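How to Remap the Keys on a Windows Keyboard for Use With a Mac

If you plug a keyboard made for Windows into a Mac, it will work right away. Letters, numbers and the arrow keys all behave as they should. The trouble is the bottom row. The Windows key acts as Command and the Alt key acts as Option, so the two are in the reverse order from what you get on an Apple keyboard. If you switch between a MacBook and a desk keyboard during the day, you will hit the wrong one constantly.

You can fix this in System Settings without installing anything.

Before you start

Connect the keyboard by cable or pair it over Bluetooth. If it has a switch for Mac and Windows modes, set it to Mac first and try Command-C in a text document. Some keyboards do the swap in hardware, and if you change the setting on top of that you end up back where you began.

Swapping Command and Option

1. Open the Apple menu and choose System Settings.
2. Scroll down the sidebar and click Keyboard.
3. Click Keyboard Shortcuts, then Modifier Keys at the bottom of the list.
4. At the top of the window is a menu called Select keyboard. Pick your external keyboard by name.
5. Set the Option key to Command.
6. Set the Command key to Option.
7. Click Done.

Step 4 is the one people miss. If you leave the menu on the built-in keyboard, you will swap the keys on the laptop and the external one will stay the same. Should that happen, click Restore Defaults and do it over. 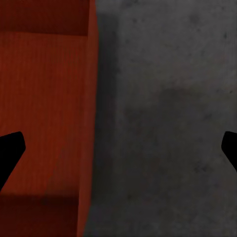

The change takes effect as soon as you click Done. Open a new note, type a few words, select them and press the key directly to the left of the space bar together with C. Then paste. If the text appears a second time, the swap is in place.

Your Mac keeps the setting for each keyboard separately. I use a Trulero at my desk and a small Flendora when I travel, and each one had to be set up once.

Caps Lock

The same window lets you give Caps Lock another job. I have mine set to Control. You can also choose Escape, or No Action if you only ever press it by accident.

Checking the layout

If the @ and the quotation mark are in each other's places, the modifier keys are not the problem. Go back to Keyboard, find Input Sources and click Edit. Add the layout that matches what is printed on your keys (U.S. or British, for most readers) and remove the one you don't need.

Print Screen, Insert and the rest

Print Screen does not take a screenshot on a Mac. Use Shift-Command-3 for the whole display or Shift-Command-4 for part of it. You can assign a different key under Keyboard Shortcuts, Screenshots. On many keyboards Print Screen is read as F13, and you can use it there.

Insert does nothing in most Mac apps. Home and End go to the top and bottom of a document and not to the ends of the line. For those, use Command with the left or right arrow.

Updated May 29, 2026. Thanks to Rohani Purba for the correction on Print Screen.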